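Spring Trade Fair at the Kaltine Halls, March 25, 2025

I went for the free parking and stayed for the cheese. The Kaltine halls sit on a ring road between a tyre depot and a garden centre, and for one day each spring they fill up with people who make, sell or worry about food for a living. My badge said Efa Morris, Buyer. I run a deli with 17 seats, so I did feel rather grand.

Print on the glove bag; the wooden tabletop.
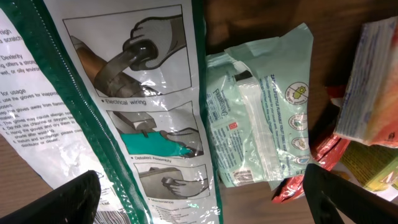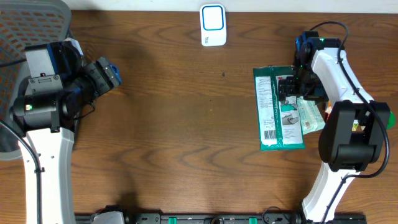
Hall one was bread. Rosário Arruda had brought a sourdough from Parkitis and a temper to match, having been given a pitch beside the hand dryers. She cut me a slice anyway, and I ordered 180 rolls for the spring bank holiday before I had swallowed it. The man opposite was selling a crispbread that tasted of envelopes. I took his leaflet out of pity and now I get his emails.

Lunch cost more than my train fare would have done. It was a baked potato. The beans were extra.

In hall two I met Beca Penry, who supplies our butter and had promised to introduce me to some goats' cheese people from Bemov. They were lovely. They spoke at length about rind. I nodded for so long that they gave me a whole cheese, and I carried it round all afternoon in my coat while strangers moved politely away from me.

The talk at three was called "Your Menu, Your Story". Idris Bowen told a room laid out for 413 people that we should all print fewer dishes. There were plenty of seats. He then showed us his own menu, which ran to four pages and had a section for dogs.

I'd go again, mostly for hall one. Wear flat shoes, eat before you come and leave by the east gate, as the queue at the main one goes past the crispbread.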